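Trevor Thibodeau has repaired server boards at Sawatzky for years. In September the shop put a robot arm on memory work, and he now sets up its jobs.

"I used to pull modules all day," he said. "My thumbs don't miss it."

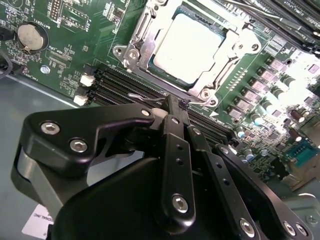
*The gripper at the memory slots, below the processor socket.*

The arm gets 40 boards a shift. Maëlle Landry, who runs the floor, said no jobs were cut, but two people moved to testing and one of them wants to come back.

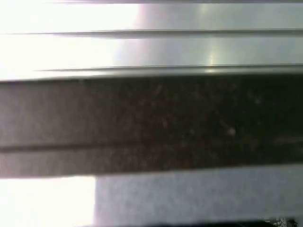 Landry's main complaint is lighting. She wants the benches redone before a second arm comes in. Glare turns the left end of the ribbed metal panel nearly white, while the speckled band under it goes dark brown to the right. "I've asked for shades twice," she said. Thibodeau would take a raise first.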